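4.2 Collection of Demonstrations in Occupied Homes

The demonstrations used in this study were recorded with the Hireck hand-held gripper, a two-jaw tool that carries a wide-angle camera above the fingers. The operator holds the tool directly and performs the task at a normal pace. No robot is present during recording. The fingers have the same shape and ridged pads as those mounted on the arm in our laboratory, so that contact between finger and object looks much the same to the policy in both settings.

Operators were asked to work on whatever surface was at hand in the home: a bed, a table, a sofa or the floor. They were not given a fixed set of objects. The written instructions, prepared by So-yul Jang and Khoa Quách, required only that each pile contain both soft and firm items, and that some items touch or partly cover one another. Tidying the room before recording was discouraged. Earlier work by our group (Rezaei and Thambiah) used a plain gray tabletop, and the resulting policy often failed when the background carried a strong pattern. Patterned bedding was therefore welcome in the present collection, as were wrinkles and folds – both are common in homes and both make the edge of a thin object harder to find.

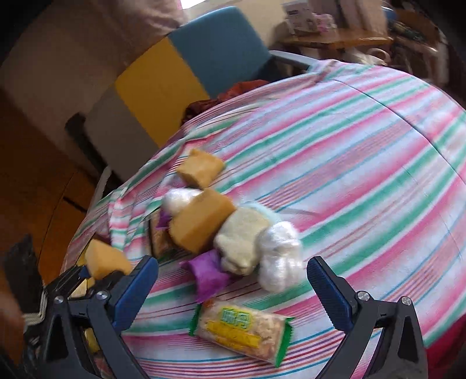 Figure 3. View from the gripper camera during a sorting demonstration on a bed. Sponge blocks, crumpled plastic bags, cloth items and packaged snacks lie on a striped sheet between and beyond the open jaws.

Each demonstration was divided into single grasps. A grasp begins when the jaws start to open and ends when the object is released or the attempt is given up. Failed attempts were kept and labeled as such. After review, the collection held 2000 grasps, of which 1237 were used for training. The remainder were held back for testing or set aside when the motion of the tool could not be recovered with enough accuracy. Tracking was lost most often when the operator turned the tool quickly toward a blank wall or a bright window.

Objects were placed in one of 3 groups for analysis: firm, compressible and loose. Foam and filled cloth were treated as compressible, while thin bags and flat fabric were treated as loose. Clear wrappers raised a special problem. The labelers, supervised by Kamrul Paul, did not always agree on whether a wrapped food item should be grouped by its contents or by its wrapper. We grouped such items by their contents, and we return to this choice in Section 6.

The policy was trained on images from the gripper camera alone, together with the measured opening of the jaws. No depth data were used. Training ran for 80 epochs, and the same settings were kept for all groups. We also trained a second policy on the tabletop recordings from the earlier study – matched in number of grasps – to serve as the baseline in the comparisons that follow.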